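An open day at the Drekton eye optics lab

I went to the Drekton open day in May mostly for the lens people, since my mom had her cataracts done last year and I've been reading about eyes ever since (sorry, family). I got there a bit before 10 and the lobby was already packed.

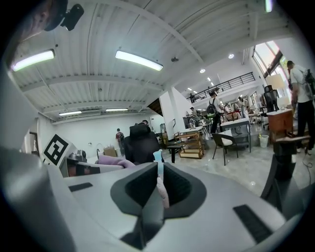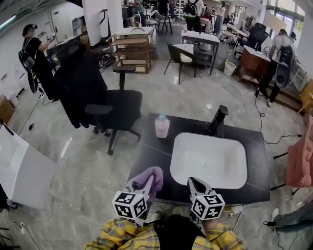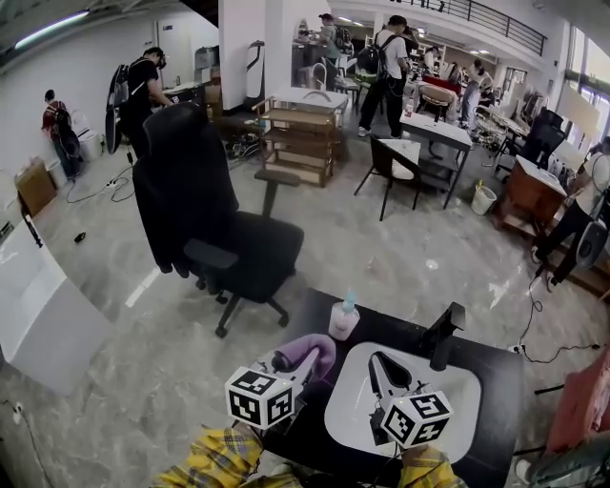 So, the lens people! Ngaio Stubbs ran the first tour, and she talks fast, which I loved. Her group works on what happens to light inside an artificial lens once it's sitting in a real eye, a little tilted or a little off center. They have a model eye on a bench, filled with salt water, and you get to nudge the lens with a tiny screw and watch a test chart go fuzzy on the monitor. I turned it way too far and got a sort of comet with a tail. Ngaio said a tilt of 4 degrees is already enough to bother some people at night, and I immediately thought of Mom complaining about headlights.

After coffee (good coffee, terrible cookies) I squeezed into Kjell Blomqvist's talk on Trosimix, the software they use to work out how a lens will settle as the eye heals. He showed the same eye calculated 200 times with slightly different starting numbers, all drawn on top of each other like a messy ball of yarn. Most of the lines stayed close together, a few wandered off, and those few are what he's spending his time on now. I got lost somewhere in the math but the questions afterward were great. One man wanted to know if glasses would be gone in his lifetime and Kjell just said "bring a spare pair."

The laser room was the one thing I missed, because they only took small groups and the list was full by 2. Next time I'm signing up at the door! Parking is behind the Van Rooij building, and the side entrance is much quicker than walking all the way around.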